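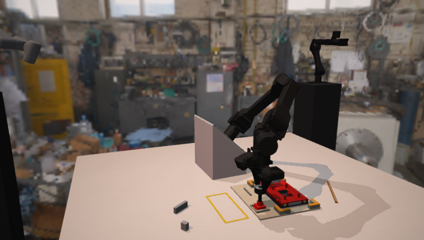 4. Field Trial in the Nurken Valley

4.1 Site and network layout

The trial network was built to test whether a small number of fixed wireless relays could carry home broadband to a valley where the copper lines are too long for a usable service. The base station stands on the ridge at Koltmont, where a fiber link was already in place for the water utility. Two relays, at Grusberg and at the old dairy in Nurken, pass traffic on to the houses below. All three sites use the same sub-1 GHz band under a temporary license.

Homes were offered the service by letter. Of those that replied, 106 had a path to a relay that our terrain model rated as workable, and all of these were connected. Each home received a roof or wall antenna and an indoor unit. We did not turn down homes with heavy tree cover, as these are the ones the band is meant to reach.

4.2 Measurement method

Every indoor unit ran a short test once an hour, recording download rate, upload rate, delay and received signal level. Tests were skipped when the household was already using more than half of its allotted rate, so that the trial did not get in the way of normal use. A skipped test was tried again ten minutes later and then dropped.

In addition, we drove the valley road with a receiver mounted on a car roof and logged signal level at 3493 points. The drive was done in October, while most leaves were still on the trees. Points where the car was stopped were merged into one. The drive data were used only to check the terrain model and play no part in the rates reported below.

4.3 Coverage

The terrain model was right more often on the Grusberg side than on the Nurken side. On the Grusberg side the slope is open pasture, and measured levels were close to those predicted. Below Nurken the road runs through mixed woodland, and the model was too hopeful almost everywhere. Adding a fixed loss for woodland, as proposed by Tsang, removed most of the error but left a cluster of weak points at the lower bridge. We believe the cause is the steel span itself, though we have not tested this.

Out of the connected homes, 13 had a signal too weak to hold the higher data rate through a full day. In most of these, moving the antenna from the wall to the roof edge solved the problem. The rest were left at the lower rate for the whole trial and are included in the results.

4.4 Rates and delay

Download rates were steady from early morning until late afternoon. They fell between 7 p.m. and 10 p.m., when the link from Koltmont to Grusberg was near its limit. The fall was sharper for homes served by Nurken, whose traffic has to cross the same link. This is a planning fault and not a limit of the band. A direct link from Koltmont to Nurken was left out on cost grounds, and we would include it if we built the network again.

Delay was low enough for voice calls at all hours. During the evening peak a few homes saw short bursts of high delay, up to 213 milliseconds, mostly when several large uploads began together. A simple queue limit at the relay shortened these bursts. It was put in place partway through the trial, so the delay figures before and after the change should be read separately.

4.5 Interference

The license required us to protect television reception in the next valley. We received two complaints. One was traced to a faulty amplifier in the viewer's own loft. The other could not be repeated, and the viewer reported no further trouble. Wireless microphones at the Nurken hall were a greater concern in practice, and we moved the dairy relay to a different channel on evenings when the hall was booked. Ka-ming Yau wrote the script that made the change from the hall's public calendar. It missed one booking that had been entered under the wrong month.

4.6 Upkeep

Most site visits were for power faults. The Grusberg relay runs from a farm supply that is switched off during milking repairs, and its battery was too small to cover the gap. A larger battery was fitted before winter. Antennas needed little attention apart from two that had turned in high wind and were tightened by the same installer who put them up.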